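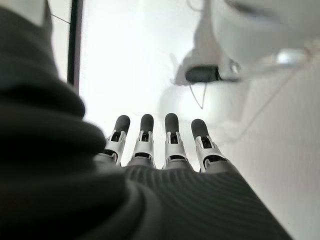
One reader wrote to me that the Dareo table rocked until all four feet were backed out and started over, and I've rewritten this section to match. It takes longer my way, but you only do it once!

## 4. Leveling the table

You'll need the small hex key from the Hotska parts bag and a spirit level (mine is a cheap one and it's fine).

1. Clear the tabletop and slide the table to where it's going to live. Leave 35 mm behind it for the cord.
2. Screw every foot all the way in. Yes, even the one that looks right.
3. Set the level across the middle, left to right, and lower the feet on the low side a half turn at a time.
4. Turn the level front to back and do the same again.
5. Press down on each corner. If one dips, lower that foot until it just touches the floor – no further.
6. Tighten the lock nuts, then check the level once more. Mine always shifts a hair at this point, so I go back to step 3 and grumble.

**Note:** On carpet, let the table stand overnight before step 6.

**Caution:** Don't drag the table with the feet lowered. I bent one that way, and the replacement (part 369 in the Andon spares list) took forever to come. Get someone on the other end and lift.

Once it's steady, go on to section 5 and fit the drawer.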